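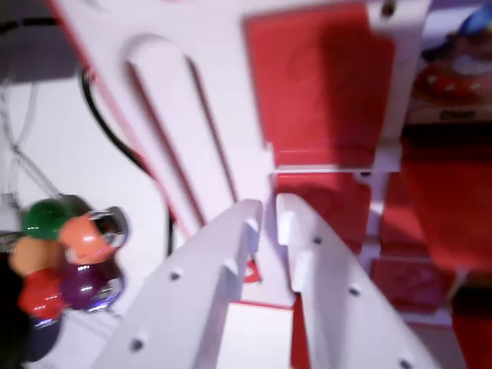 Ticket: Spare fingers, second arm and wrist camera cable, budget for next year
Queue: Equipment planning
Opened by: Remedios Dumlao
Assigned to: Maxine Wihongi
Status: Open, waiting on quote
Priority: Normal

Opened 2023-12-15

Hi Maxine! I'd like to get the equipment request for the bench arm settled before the budget form closes, and I have a fault to report that I think changes what we should ask for. I'm putting both in one ticket so they don't get separated.

The fault first. When the gripper closes on something thin, the right finger gives a little at the mount and the tips meet off center. It doesn't do it every time. I ran the slot task 100 times over the last stretch of work and 14 of those ended with the part dropped or pushed sideways. Everything else on the arm is behaving beautifully, and I mean that. The new wrist camera view has made it so much easier to see what the tips are up to near the slot.

What I've tried so far:

Tightened the finger screws by hand. Better for a day or so, then back to how it was.
Swapped left and right fingers. The fault stayed on the right side, so I don't blame the finger.
Slowed the closing speed by half. Fewer drops, but the task takes forever.
Re-ran the gripper zero from the Ornska panel. No change that I could see.

What I'd like to buy: one finger mount, two sets of white fingers, a spare camera cable, and (deep breath) a second arm. I know the last one is a big ask. We have so much we could be doing with two!

Remedios

Reply, Maxine Wihongi

Thanks, this is a really useful write-up. Swapping the fingers over was a smart test and saves us paying for the wrong part.

Before I price anything, can you check two things? Is there play in the mount with the power off and the screws tight? And does the fault show up with the gripper pointing straight down, or only when it comes in at an angle?

On the budget side, fingers and cables go under consumables and I can approve those myself up to 300 dollars. The mount is a repair. The arm is capital, so it needs its own form and a page on what it would be used for. Please don't put them all on one order or the whole lot will sit waiting for the slowest signature.

Reply, Remedios Dumlao

Checked both. Yes, there is play with the power off. I can rock the right side with one finger, and the left is solid as a rock. The drops happen at an angle far more than straight down. Straight down I got 10 clean runs in a row and stopped there because I was too pleased with it.

I also took the cover off and there's wear on the pin that holds the right mount. So it's the mount and the pin.

Three orders is fine by me. Would you rather the pin went with the mount?

Reply, Maxine Wihongi

Yes, pin with the mount. I asked Plerkero for a price on both and they sell them as a kit, left and right together. I'd take the kit even though the left is good. Both sides will have the same hours on them and you keep the old left one in the drawer.

Echevarría also carries fingers that fit, and they're cheaper, but they want a larger minimum order than we'd get through. I'm leaning toward Plerkero for everything so it ships in one box. The orders stay separate on our side.

For the second arm, here is what I need on the page:

Which tasks are waiting for bench time now, and how long they wait.
Whether the second arm would be the same model. My vote is yes, so the spares cover both.
Table space, outlets and a place for the controller.
Yearly cost of fingers, cables and pads for two arms.
Who gets trained on it.

Reply, Remedios Dumlao

Same model, definitely! I looked at the Lollow arm too and it's lovely, very quiet in the demo, but then we'd be keeping two kinds of everything and learning two control panels.

The waiting list is easy, I've got it in my notebook. Almost every task on it needs the slot work finished first, so the mount kit helps the list even if the arm gets turned down. I'll write that in. For yearly costs I'll take what we used this year and double it, unless you have a better way.

One question. If the arm is approved, when would it land?

Reply, Maxine Wihongi

Doubling is fine for a first draft. Add a line for one mount kit per arm per year as well. We didn't budget for one this time and look where we are.

If it's approved in the first round, June. If it slips to the second round I can't promise a month yet.

Mount kit order is in. Fingers and cable are in as a separate order, under my limit. Until the kit comes, run straight-down tasks at normal speed and leave the angled ones at half.

Status changed: waiting on parts
Linked: capital request, second bench arm (draft, Remedios to complete)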